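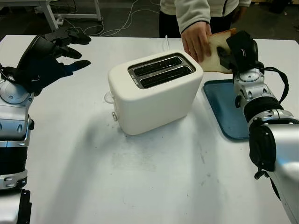 The toaster.

SUTCLIFFE FREELANCE REPORTERS' BRANCH
Minutes of the September meeting, upstairs room, Stullik Street

Present: 13 members, which is a quorum with one to spare. Apologies were received from five others, four of them on deadline and one who wrote only "can't face it". The apology was accepted in full.

The meeting opened at 6.40 pm, the chair having allowed ten minutes for people to find the stairs.

1. Minutes of the last meeting
Agreed, after the word "robust" was struck out of item 4. The member it had been applied to said she had merely been loud.

Matters arising: the branch banner is still at the dry cleaner's. The secretary has the ticket, or had it.

2. Late payment
The secretary reported on the survey sent out before the summer. Members listed 109 unpaid invoices between them, the oldest of which has now outlived the magazine it was sent to. The Skodari group of weeklies accounts for more than its share. Its accounts department replied to our letter to say that payment runs are made monthly, without saying in which months.

A member asked whether the branch could publish a list of slow payers. The chair said it could, if everything on it was accurate and each title had been given the chance to answer. It was pointed out that this is called journalism and that we might be able to manage it. There was a longish discussion of whether "slow" needed defining. Settled on anything over six weeks from the date of publication or delivery, whichever the commissioning editor remembers.

Agreed: the secretary to draft the list and send it to the titles named, with a fortnight to respond.

3. Press cards
Two members were turned away from the planning hearing at Fukora House by a steward who had not seen our card before and thought it was for a gym. The council's press office has since apologised and asked for a specimen card, so that stewards know what to look for. The chair has sent one. The photograph on it is the chair's own from many years ago, and members felt this might not help.

Renewals are due by the end of next month. Anyone who posts mainly on their own site or channel can still apply, but must show six pieces of published reporting from the past year. Opinions about reporting do not count. One member wished it noted that he thinks they should. Noted.

4. Access to council meetings
The council proposes to move its public question time to 9.15 in the morning. The branch does not have a view on when councillors ought to be awake, but several members have other jobs and could not get there. It was also said that the video feed fails most often during the budget items, a coincidence that has been going on for a while.

Proposed and seconded that we write asking for the evening slot to be kept and for recordings to be posted in full. Carried, with one abstention from a member who does shifts for the council newsletter and left the room to be on the safe side. He came back with crisps.

5. Training
The media law evening drew roughly half the branch and ran well over time, mostly on the question of what may be quoted from a closed group. The short answer was "ask first". The long answer is in the handout, copies on the windowsill.

Next session: checking pictures and video sent in by the public. Free to members. Bring a laptop that can be relied on for two hours, or sit next to somebody who has one.

6. Money
The balance is healthy by our standards – we could pay for the room until spring and still buy stamps. Subscriptions stay as they are. A suggestion that those still owing be added to the list under item 2 was received in silence and then minuted.

7. Shared desk room
The kitchen rota has lapsed. Members using the desks before noon are asked to empty the crumbs from the toaster and to switch it off at the wall. A proposal to buy a larger one fell for want of a seconder. The kettle was deferred.

8. Any other business
A member asked who had been signing the branch up to press releases about garden furniture. No one owned up.

The door code will change before the next meeting and will be sent round by email. Please do not reply to all with it.

The meeting closed at 8.25 pm. Next meeting same room, same time, the secretary to bring the banner if the ticket is found.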